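Home Audio Basics, Handout 2
Speaker impedance and amplifier load
Notes: Lilla Hegedűs

Bring the worksheet from last time. We start with Part B.

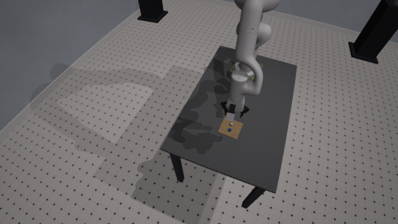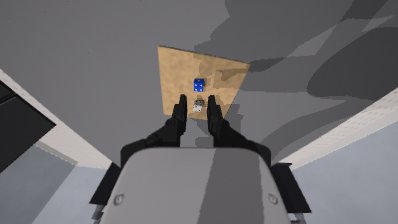
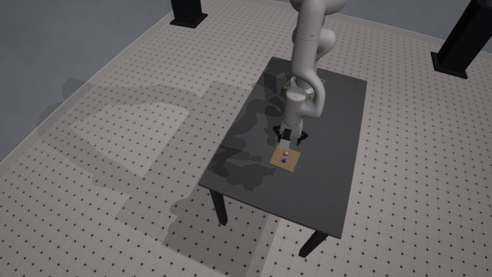
Impedance is measured in ohms and changes with frequency. The number printed on the back of a speaker is a nominal value. A speaker sold as 8 ohms may dip below 6 in the bass.

Two equal speakers in parallel: halve the impedance.
Two equal speakers in series: double it.

Check the amplifier manual for the minimum load before wiring anything in parallel. Too low a load makes the output stage run hot, and the protection circuit may trip.

Problem 3. A speaker measures 5.2 ohms at 520 Hz and 7.1 ohms at 1015 Hz. Find the current at each frequency for a 10 volt signal.

Answers go to Zhenhua Shi by the end of December.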